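### 4.3 Rinsing and storing the Velitz seed trays

Complete this section at the end of each sowing cycle.

1. Switch the Velitz propagator off at the wall and let the base cool to 23 °C.
2. Lift out the trays and tip spent mix into the green bin.
3. Rinse trays and clear covers in lukewarm water. Do not use solvent or a scouring pad.
4. Soak for 16 minutes in diluted steriliser, then drain on edge.
5. Dry fully before nesting. Maximum stack height is 70 cm.

**Caution:** Covers craze if washed in a dishwasher. Crazed covers are not replaced under warranty.

**Note:** Trays from the older Waweru base are 29 mm deep and will not seat in this model. Store them separately and label the shelf. 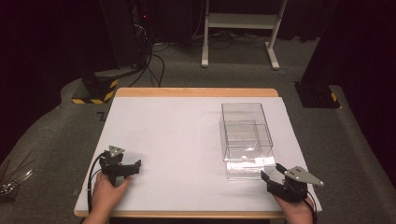
*Fig. 4-3. Clear plastic box with a smaller clear box inside, on a white board.*

6. Record the colour code of each tray set in the log (Appendix B).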